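How I Study Current Affairs for a Civil Service Exam (Without Reading Six Papers a Day)
Updated September 2025

I passed my written test on the second try, and the part that sank me the first time was current affairs. I'd read the news every single morning, felt very informed, and then sat there in the exam hall unable to remember which country had hosted which summit! So this is the routine I use now and the one I pass on to anyone who asks.

Step 1. Pick one daily source and one monthly one

My daily source is a plain newspaper. My monthly one is the Wimow digest, but any roundup with dates and a decent index will do. My friend Carla Matar follows five apps and I don't know how she keeps her head on straight. Give yourself 30 minutes for the daily read and then close it, even if there's a juicy story left.

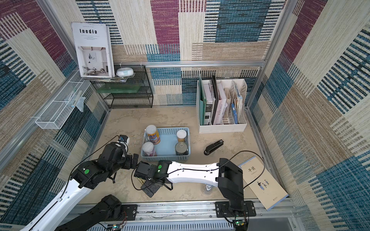

"Inedia" on the top tier, next to the round white gadget.

Step 2. Write the question, and then the answer

This is the big one. When I read a news item I don't copy it down. I turn it into a question right away, the way an examiner would. Who was appointed? What did they replace? Where is the headquarters? One item usually gives me two good questions (three if it's an award, because there's the winner, the field and whoever gives it out). By the time of my second attempt I had 2,127 of them, and 793 of those were from February alone. That was far too many for one month, so please learn from me and be pickier.

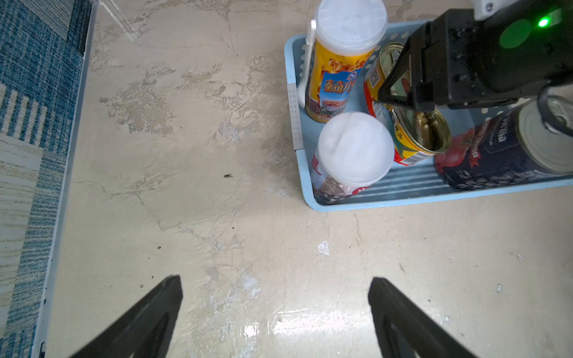 Keep the questions short. If you need more than two lines, you've probably got two questions stuck together, so split them.

Step 3. Sort by topic, never by date

I tried sorting by date first and it was a mess. Nobody on the exam board cares what happened on the ninth. My piles are appointments, awards, sports, science, treaties and meetings, books and authors, and a leftover pile for everything strange.

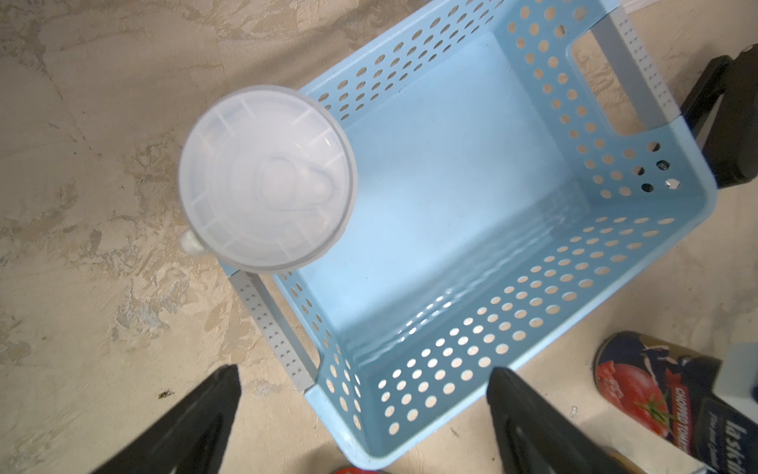
Slips of paper work better for me than a notebook, and I cut mine from the backs of old practice tests. Osamu Sasaki in my study group swears by index cards, which are sturdier but cost more. Either way you need something to hold each pile, and a light blue plastic basket with rows of round holes in the sides is just the sort of thing I mean, nice and open on top so you can reach in and pull a slip at random. Clip a topic label through one of the holes and you're set.

Step 4. Review on a loop

New slips get read the next day, then after a week, then after a month. If I get one right all those times, it goes into an envelope and I leave it alone until the last stretch. If I miss it, back to the start it goes (yes, even when I'm sure I "basically knew it"). Reading them out loud helps me a lot, though my neighbors at the Midton building may feel differently.
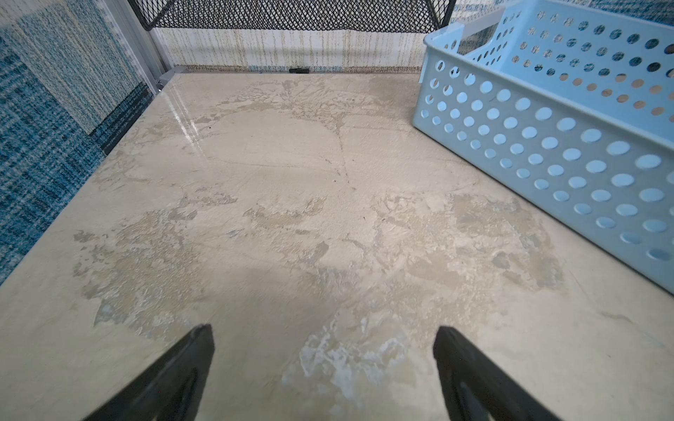 Step 5. Swap with somebody

Your own questions get too familiar after a while. Once a month I trade a stack with Suha Salameh, who writes really nasty ones about rivers and dams, and I always miss more than I'd like to admit. Check the answers against your source before you add any of them to your own piles, and toss anything that's gone out of date, like an office holder who has since stepped down.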